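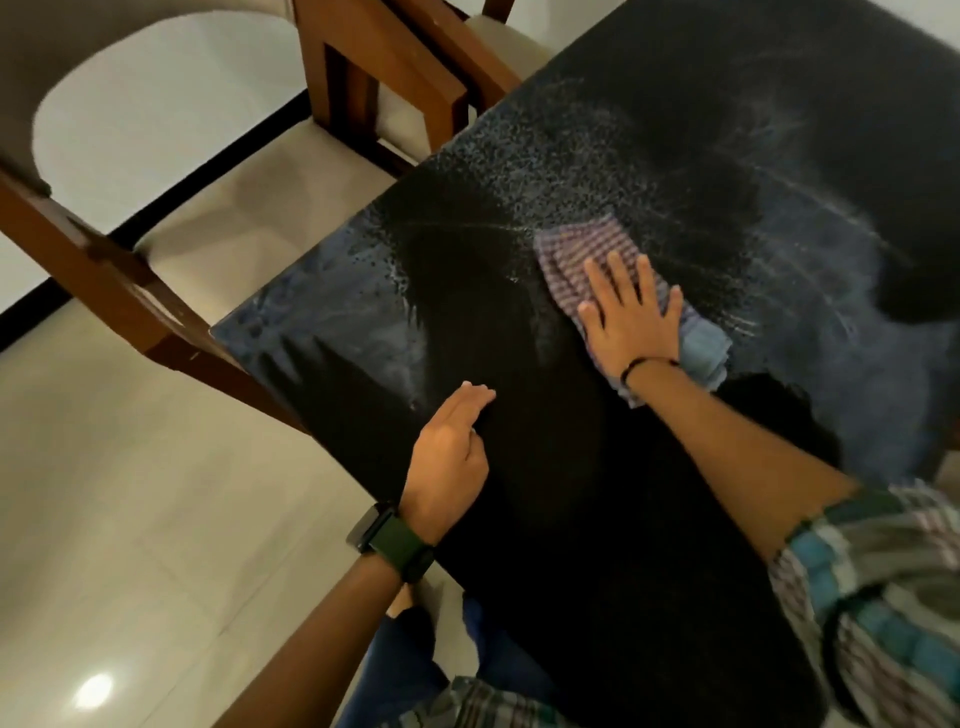
21 June 2025

Equipment plan for the wiping work, second go. The first version went round before the quotes were in and two of the lines were guesses. Those are now filled in or struck out. Figures exclude VAT.

Where we stand: the arm is paid for and stays as it is. What we are buying for is everything that hangs off it or goes under it. The person-done wiping carries on as before and needs very little money, mostly cloths and spray.

Head cameras. We have two and want a third so one can be away for repair without stopping the sessions. Durnach still sell the same model but the mount has changed, and the new mount won't take our old straps. Asked whether they have any of the old mounts left. If not, we buy the new mount for all three and keep the old ones for the bench. Put down 300 for mounts and straps together. The camera itself is on the main sheet.

Cloths. Checked ones and plain ones both wanted. The pattern helps when going through the footage, as you can tell a fold from a flat bit without stopping on every still. Plain ones are harder and we need them for that reason. Ordering 100, split evenly, and they all get washed once before use. New cloths push the water about and don't pick it up.

Spray bottles. Cheap ones have failed at the trigger. Marciniak do a refillable one with a proper adjustable nozzle. Fine mist and coarse drops leave quite different marks on a dark glossy top, so we want to be able to set it and write the setting down. Buy 8.

Table tops. This is the one we argued over. Dark polished tops are the hard case: spray shows up well under side light, but the surface throws back whatever is pale in the room, and a haze of reflection can look a lot like a wet smear. The depth sensor doesn't like them either. One view was to leave them out until next year. I'd sooner buy one now, as most of the trouble we'll have later is going to be on that sort of surface and we may as well find out what the sensor costs us. Agreed in the end: one dark gloss top, one matt, one pale wood. Prollcombe will cut to size and deliver. Legs we can reuse.

Polarising filters. Not in the first version. Added at 100 for a small set to try on the arm camera. If they do nothing for the glare they can go in the drawer with the others.

Wrist force sensor. The big line. Pressing flat with the fingers spread is easy for a person, and the pad on the arm needs something to tell it how hard it is leaning. Two options:

Keltuder unit, fits our flange with no adapter, long lead time, would land in August if ordered now. Comes with a calibration sheet and one free recalibration.

Second-hand unit from the other building. Free, but needs an adapter plate made, and the cable has been repaired at least once. No paperwork with it.

I'd go for the Keltuder and borrow the second-hand one in the meantime. The adapter plate is a morning on the mill and we have offcuts. If the borrowed one does well enough, we can still cancel up to the shipping date, though I need to check the wording on that.

Pad for the arm. Make, don't buy. Foam block, clamp at each side for the cloth. Allow for the foam getting waterlogged, so make spares from the same sheet. Try closed-cell first.

Chairs. Not buying any, but noting it here because it affects the floor plan. Chairs tucked in at the table limit how far round the arm can reach, and people wipe round them without thinking. Keep them in for the person sessions. For the arm we start with them out and put them back one at a time. Floor needs marking so they go back in the same place. Tape is in stores.

Drip trays. Struck out. A mop does it. The water on gloss tiles is a slip risk all the same, so two rubber-backed mats go on the list for the standing side.

Running total is over the small purchases limit once the sensor is in, so it has to go as a full request. Suggest splitting off the cloths, bottles and mats and ordering those straight away on the card.

Still to do:
Chase Durnach about the mounts
Get cancellation terms from Keltuder in writing
Send the table top sizes to Prollcombe, with the corner radius this time
Measure the flange again before anyone cuts the plate
Find out who has the key to the mill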